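4.3 Cleaning and oiling wooden trays

The Tomance care kit contains one bottle of Alo oil, 2 cotton cloths and a sanding pad. Use it on bare or oiled wood only. Do not use it on painted trays.

1. Empty the tray and wipe out crumbs with a dry cloth.
2. Wash with warm water and a drop of dish soap. Do not soak.
3. Stand the tray on its side and let it dry overnight.
4. Rub any rough spots with the pad, always along the grain.
5. Pour a little oil on a clean cloth and spread it thinly. Do the floor first, then the walls and rims.
6. Wait 5 minutes, then wipe off whatever is left on the surface.

NOTE: Corners hold extra oil. Go over them twice - a sticky corner will collect dust.

CAUTION: Oily cloths can catch fire on their own. Lay them flat outdoors to dry before throwing them away.
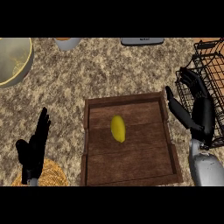
Wooden tray with a yellow fruit on the tray floor.

Wait a full day before putting food in the tray. Wipe up juice from cut fruit right away. Repeat steps 1 to 6 when the wood looks dull or feels dry.

For replacement pads, see section 7.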